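Notes from the last row of folding chairs

6 Jun 2025

I promised my mother I would write down everything I remembered from graduation week at Marner before it slipped away, so pour yourself some coffee, because you know how I get.

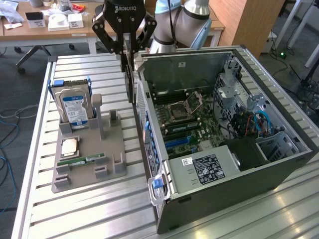

The night before

The engineering departments kept their labs open late for families, and I wandered through more of them than my shoes were built for. I have taught freshman writing for 34 semesters and I still can't find the back stairs. By the time I got to the dinner they were out of the good rolls, but Kilian Hollenstein had saved me a seat and half a lemon bar, and we sat there until the tablecloths were being folded up around us. He retires in July. I had told myself I wouldn't bring it up, and then I brought it up before I'd even put my napkin down.

The morning itself

It rained until breakfast and then quit. There were 416 names to read this year, and Senyo Owusu read every one of them. He had spent two weeks calling students to ask how they say their own names – he keeps a little notebook of it, all dots and underlines – and you could see the grandparents sit up when he got to theirs. One young woman from my very first section after the pandemic turned around on the ramp and waved at our whole row. I waved back with my program and knocked my neighbor's glasses clean off. (Sorry again, Linda!)

The speaker was fine. She kept it short, and she told a good story about failing chemistry.

Afterward

I stayed on the lawn far too long, meeting parents and being handed other people's babies. A father who had driven through the night wanted to know if I remembered his son's essay on bus routes. I did, and I told him so, and then we both had to look at the trees for a minute.

My robe is hanging over the shower rod now. Grades are in, and the office plants have come home with me for the summer.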